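Support ticket 396: Gripper lets go at the end of a hand-guided demonstration
Product: Floltier teaching kit, two-arm set
Opened by: Prallivmont workshop
Status: Solved, left open for comments
Opened: Sunday, December 13, 2020

Hello all, and thank you in advance for reading, as I know I tend to go on a bit. We have been teaching our two-arm set to thread a strap through a ring and then pull it snug, and we have got most of the way there by remote control, with one of us on the leader handles and another watching the screen. The reaching is lovely, the threading is mostly lovely (I was so pleased the first time it went through!), and then comes the pull, and that is where we come unstuck. In the recordings the fingers hold on nicely, but when we play the same demonstration back the lower gripper opens a hair during the pull and the strap slides out.

I should say that it isn't every time. It happens on perhaps half of the playbacks, and more often late in the day, though I may be imagining that part. We are on the standard teaching software with the Iturra add-on for the handles, and nothing has been changed on the arms since we set them up.

What we have tried so far, in the order we tried it:

Restarted everything, arms first and then the computer. No change.
Wiped the fingertips and the strap with a dry cloth. Possibly a little better for a while, then the same again.
Recorded the whole task afresh, going slower through the pull. Same slip.
Swapped who was on the handles, in case it was my grip. It was not my grip, I am happy to say.

I have put in a picture from the wrist camera so you can see how we have been holding it.
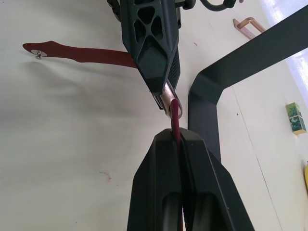 Wrist camera view: strap through the ring and pinched between the fingers of the lower gripper.

Reply from Floltier support

Thank you for such a thorough write-up, it saves us a good deal of back and forth. The hold looks sensible to us, with the strap running up between the two fingers, so I would leave your approach as it is and look at the numbers instead. Could you open the recording and compare the finger position you asked for with the finger position the arm reported? With something as thin as a strap the two can be very close together, and then there is hardly any squeeze left over when the pull begins. Please also tell us the grip limit shown on the settings page.

Reply from Prallivmont workshop

Right, I have been through it with a cup of tea. The grip limit says 336. The asked-for and reported positions are all but on top of each other for the whole of the pull, just as you guessed. What I hadn't noticed before is that my hand eases off the handle very slightly as I start to draw the strap down, and the recording keeps that faithfully, bless it. I was squeezing hard enough to hold it on the day and no harder.

Reply from Floltier support

That explains the playback nicely. Two things to do. First, on the handle page, switch on "hold closed after contact", which keeps the fingers asking for a slightly tighter position until you open the handle on purpose. Secondly, raise the grip limit to 396 and no further for now, and keep an eye on the motor warmth during longer sessions. You will need to record the pull again, but earlier parts of the task can stay as they are if you split the recording at the point where the strap is gripped.

Reply from Prallivmont workshop

Both done. I had a small muddle with the splitting, as the Flukonano viewer counts from the start of the session and the teaching software counts from the start of the task, so my first cut landed in the middle of the reach. If anyone else has the same trouble, mine was out by around 2000 steps, and setting both to "task time" in the viewer menu put it right.

We recorded the pull again and played it back through the afternoon, and the strap stayed put on every run. My arms are tired but I am delighted. I would still like a little warning on the screen when the asked-for and reported positions get that close, if that could go on the wish list?

Reply from Floltier support

Very glad to hear it. The warning is on the list for the January update. I will mark this as solved and leave it open a while in case the slip comes back when you move on to other straps.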